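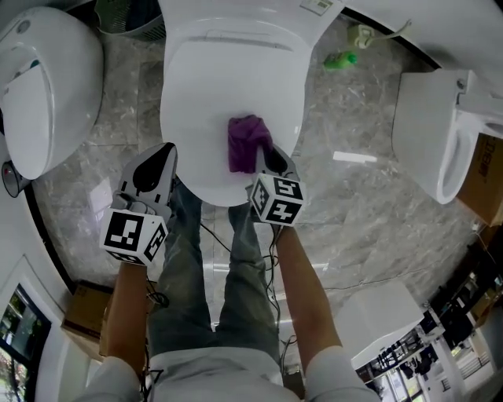
Home News Projects Safety Notes Archive Contact

Safety Notes, 17 February 2024

Finger pad came off during lid wiping at the MacRitchie showroom

We lost part of a morning of cleaning recordings at the MacRitchie bathroom showroom this month after a finger pad worked free of a right-hand gripper. There were no injuries and nothing in the showroom was damaged. The report is written up here for all crews, as the same pads are in use on the Rondholm kitchen job and on both sets kept at the Clanlow office.

The task was the lid wipe from the Fado cleaning series. The operator holds one gripper in each hand, pinches a folded cloth with the right one, wipes the closed lid from the hinge side to the front, and then turns the cloth over and does the front edge. Each run takes a little under a minute. Raíssa Assunção was operating and Ute Strobel was at the laptop checking the recordings as they came in.

The plan for the visit was 191 runs. The first 94 were saved without a warning. On the next one Raíssa felt the trigger go further than usual and the cloth slid out of the fingers. She picked it up, tried again, and heard a click on the ceramic. The outer pad on the right gripper had come off its finger and was lying on the lid. Bare metal had been touching the cloth, and for a moment the lid as well.

Raíssa called a stop and put both grippers down on the floor mat. Ute closed the recording and marked it as failed. They then went over the lid with a flashlight and a damp cloth and found no scratch. The showroom manager checked it as well and was satisfied. We have told MacRitchie in writing that we will pay for a replacement lid if a mark shows up later.

What caused it

The pads are held by a clip and one small screw. On this gripper the screw was still in place but had backed out 2 turns, and the clip behind it was bent. The log shows the set went through the finger swap at Clanlow in the week before the visit. The person who did the swap tightened the screws by hand and meant to come back with the torque driver. The driver was out on another job, and the sheet was signed before it came back.

Cleaning spray made things worse. The cloths were being sprayed on every fifth run, and the liquid had crept under the pad. When Ute took the left gripper apart that afternoon, its screw was tight, but there was spray under that pad too.

What happened to the recordings

The gripper opening is worked out from the position of the fingers, so a loose pad gives a wrong reading before it falls off. Ute went back through the saved runs and compared the closed reading at the start of each one. It began to drift near the end, and the last 16 have been pulled from the set. The earlier runs are fine and have been kept. The pulled runs are stored in the faults folder under the job name. Please do not delete them – we want them for testing the drift check.

The visit was finished four days later with a spare set. The manager let us use the same floor units, so the runs should match well enough to sit together.

What changes now

Screws on finger pads are to be tightened with the torque driver only. If the driver is not there, the set stays in the office. There are now two drivers at Clanlow, and one of them does not leave the bench.

Before the first run of the day, and again at each break, pull on every pad with your fingers. It should not move at all. Close the gripper on nothing and read the value out loud to whoever is at the laptop. If it has changed since the last check, stop and call it in.

Spray goes on the cloth away from the grippers, never while the cloth is in the fingers. Wipe the fingers dry at each break.

Cables should be checked at the same time. This had no part in the fault, but Raíssa noted in her report that the slack gets close to the knees when you lean over a low fixture. Longer ties are on order. Until they come, have the second person look at the slack before you start.

Anyone who has had a pad shift on them and did not write it up, please send Ute a line with the set number. You will not be in trouble for it. She is trying to find out if the bent clip came from this one swap or from a bad batch, and so far she has one clip to go on.

Recent in Safety Notes
Battery storage at the Clanlow office
Rondholm: working near a live cooktop
Wet floors and footwear on site visits
How to mark a failed run
Torque driver sign-out sheet, new version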